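Speaker notes, Booker Nguyen-Tran
Talk: Can it do the chores yet?

Open cold, no thank-yous. Ask for hands: who owns a machine that tidies up after the family? Wait. Then who has been promised one.

Slide 2. The Braltadum brochure. Read the line about "a home that runs itself" and move on. Don't do the voice.

Slides 3 and 4. Leave them up a good while. Flattened cardboard, a water bottle on its side, two arms over the table. Say: this is the mess every house has after a delivery.

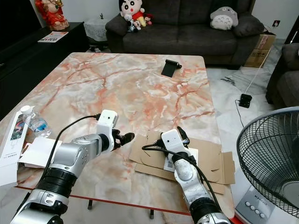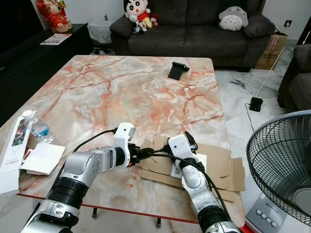 Wimham, January

On the second one, point to the plugs. One black connector in each gripper, aimed at each other. Ask what the room would pay for that. I can't tell from a still whether they ever met — say so, and say the same goes for most stills in most brochures.

Then the shop floor. At Rutherford we gave the packing bench 40 cartons of one size and it did fine. We mixed in 7 odd ones and a person had to step in on every one of them. Keep this short, the Hida people have heard it.

My test for a chore: start it, leave the house, come home, find it done. If someone stands by with a hand on the stop button, it's still a demo.

If asked "when?" — I don't know. Don't give a year. Last time I gave a year.

Questions, then lights up.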